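4.3 Two-Arm Phone Handling Exercise

Applies to: Horketti Robotics Club bench cell, Paladon control software
Section owner: Noboru Hayashi

Complete the power-up check in 4.2 before starting. Each team has 50 minutes in the cell.

1. Confirm that the green light near each arm base is on.
2. Set the whiteboard at the back left, writing toward the front rail.
3. Place the phone with the pink case face up between the arms.
4. Check that both purple cables can move freely.
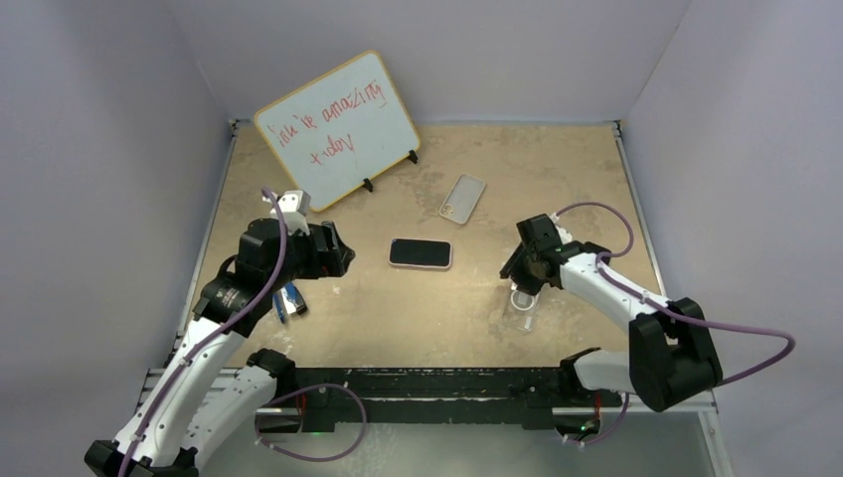 Figure 4-5. Cell layout with both arms over the table.

Caution: Keep hands behind the front rail while the arms are enabled.

5. Load program 342 and set arm speed to 60 percent.
6. Close one gripper on the phone case. Stop closing when the fingers touch both sides.
7. Raise the phone and hold it upright. Check the grip in the wrist camera view.

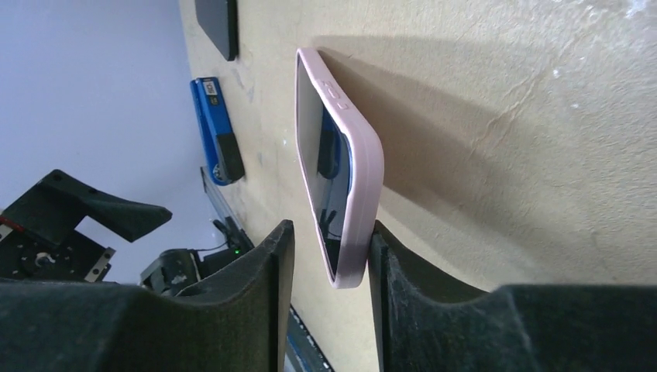 Figure 4-6. Wrist view, phone held between the fingers.

Note: A slight tilt is acceptable. If the phone slides, lower it, open the gripper and repeat step 6.

8. Bring the second arm in from the opposite side at the same height.
9. Close the second gripper on the upper part of the phone – do not release the first.
10. Hold for one full log cycle (1,000 samples), then save the log under the team name.

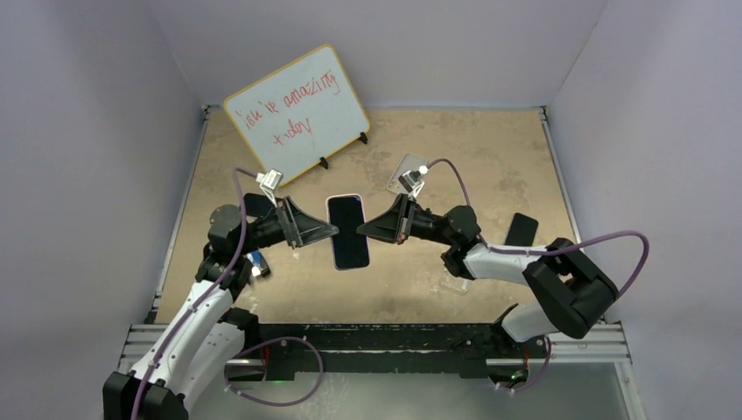 Figure 4-7. Both grippers at the phone.

11. Release the first gripper and back that arm away.
12. Lower the phone to the table and park both arms.

Report grip faults to Jintana Khunthong before the next team starts.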